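Ticket 29: Part sorting, wrist view vs. table view
Project: Kestness student sorting cell
Category: Grasping / part detection
Status: Open
Priority: Normal (was High, I moved it down, see below)

Original report
Runs with the wire harnesses go fine in the log and the red board is a coin flip. The group's theory is that the Felta detector is "confused by red" and needs retraining on 800 more pictures. I'd like to see one piece of evidence for that before anybody spends a week labeling.

Steps to reproduce
Put out the four parts on the paper, leave the yellow bins empty, start the Zerko script from the home pose, ask for the board first.
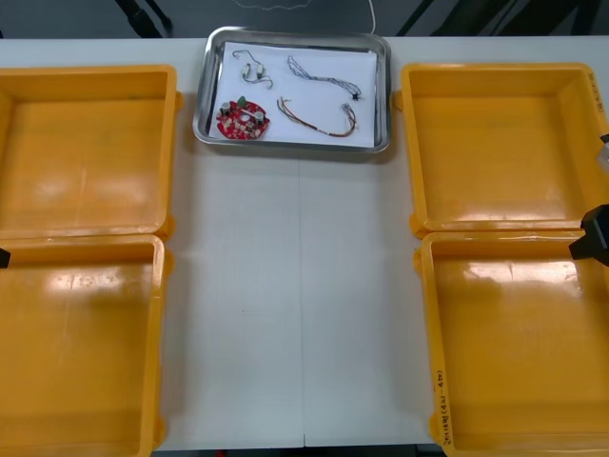

Table view, tray loaded, bins empty.

Comment 1
Checked the detector output on the table view. It puts a box on the board every time, 10 starts out of 10. So much for confused by red. It does worse on the small two-piece wire assembly at the upper left of the paper, which it likes to merge with the grey-and-blue harness, but that isn't what this ticket is for. Opening a separate one.

Comment 2
Somebody suggested the steel tray is throwing reflections into the detector. Maybe. The rim is shiny, sure, but so are the bins, and there's a big stripe of glare across the bottom of the lower left one that has never produced a false hit. I'm not ruling it out, I just don't think we get to blame the lighting every time a grasp fails. We did that in May with the Kneževič kit and the trouble was a wrong offset.

Comment 3
Went through the wrist view. The fingers are lined up on either side of the green terminal block, next to the MOTOR lettering. If we're picking by that block, fine, it's a nice square thing to hold. But the grasp point in the config is the center of the detection box, and on this board the center is nowhere near the block. There's a big round hole in the board too. Which of the two is the script using? The readme says one thing and the config says the other.

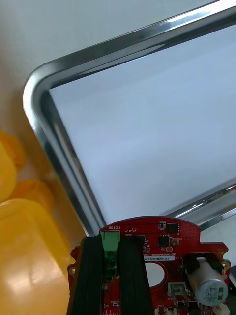
Things to try, in this order
1. Print the grasp point to the log before the arm moves. It's one line.
2. Pin the grasp to the terminal block and repeat the 10 starts without touching anything else.
3. Turn the board on the paper and do it again. If it only works in one orientation we haven't fixed anything.
4. Raise the settle time to 2500 ms. I don't expect this to help, but it keeps getting brought up.

Retraining stays off the list until 1 to 3 are done and the numbers are in this ticket. "It seemed better" doesn't count as a number.

Last updated 2021-05-19
Waiting on: log output from step 1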